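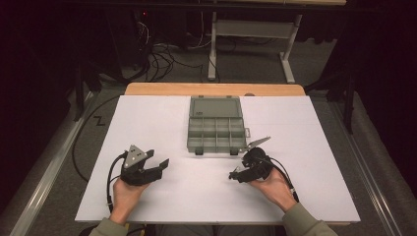

Can I ask how the rest of you divide up your small boxes, before I fill this one and regret it? I've been putting off sorting my bead and button drawer since my aunt's sewing things came to me, and last month I finally bought a few organiser boxes from Rarness. The one I'm starting with is the grey-green one with the lid that folds right back flat and the little latch tab on the side, and every compartment is still empty, so now is the time to talk me out of anything silly. My plan was to go by colour, with the glass beads at the back and the buttons nearest me, but my daughter thinks size is the only sensible way and we have been round and round it over tea. I've got 200 shirt buttons alone (yes, I counted, it was raining) and a great many odd ones that match nothing at all.
Posted by koppel_ulle

Reply from Urmas V
Hello Ülle, and what a lovely job to have in front of you. I did my late mother's button tin the winter before last and it took me the best part of a fortnight, mostly from stopping to look at things. I'm with your daughter, I'm afraid. I sorted by colour first and it looked beautiful for a month, and then I needed a small flat button for a cuff and had to go through every blessed compartment to find one. Size first, and then if you have room to spare, light and dark. Shirt buttons I'd keep out of it altogether. Thread them on a bit of cotton and hang them inside the cupboard door.

Reply from eleni_n
Oh, I couldn't disagree more! Sorry Urmas. When I sit down to sew I'm thinking in colours, I've got the fabric in my lap and I want to hold things up against it, and if all the blues are together I can see straight away whether I've got one that will do. Size I can judge with my eye. I've done it that way for years, with beads as well, and I've never had to go hunting, though I will admit my collection is on the small side and I did once sew a navy button on a black coat and wear it to a christening.
What are the beads like, Ülle? If they're seed beads I'd be a bit wary of a hinged box with thin walls. I had one from Ramanauskas where the lid didn't meet the dividers properly, and when I carried it on its side in a bag they all went visiting each other. It took me two evenings with a damp fingertip and a saucer.

Reply from koppel_ulle
Thank you both, although I can see I'm going to be no further on! Eleni, they're mixed. There are some seed beads in twists of paper and then a good lot of bigger glass ones, mostly greens and ambers, which came off a necklace she used to wear in July and at no other time of year. I hadn't thought about the walls. They are quite thin. I might leave the tiny ones in their paper for now – or put them in jars.

Reply from kingfai
Little screw-top jars for seed beads, every time. I bought 70 of the smallest Irnier ones for my wife's loom work and we've not had a spill yet. The box is fine for anything bigger than a peppercorn, I'd say. One test before you load it up: put a few beads in one corner, shut it, turn it over and give it a gentle shake over a tray. If they stay put you can stop worrying.
On the other question, why not do both? Rows for size and columns for colour. You've got three rows there, so small, medium and large, and then your colours going across.

Reply from Urmas V
King-fai, that's very neat on paper, but it falls down the moment you have sixty small whites and one large green. You end up with one cell you can't shut the lid on and another with a single button rattling about in it. I tried precisely this with fishing tackle.

Reply from kingfai
Fair enough, though a single button rattling about is easy to find.

Reply from Līga P
I'm another button inheritor, so hello. I've tried all of the above and what I settled on was sorting by what I'd use them for, so coat, cardigan, shirt, children's, and a place for the ones I'd never use but can't part with. That last one has grown to fill a whole box of its own, I have to say. Whatever you choose, Ülle, leave 4 compartments empty to begin with. You'll find a group you hadn't planned for by the second afternoon, and it's such a nuisance tipping everything out to make room.
Also work on a tray or a big flat board if you can, something pale. I drop things constantly and brown buttons on my brown table were the end of me.

Reply from eleni_n
Seconding the empty ones. And the pale surface, my eyes aren't what they were.

Reply from koppel_ulle
Līga, the coat and cardigan idea has rather won me over, and my daughter says she can live with it, so there may be peace here by teatime. Jars for the seed beads, ambers and greens in the back row, and the shirt buttons on a thread as Urmas says. Does anyone know whether the Brora shop still does that waxed cotton on the cardboard reels? Mine is down to the last yard or so.

Reply from Urmas V
They did in the spring, bottom shelf by the zips. The cream one is stronger than the white.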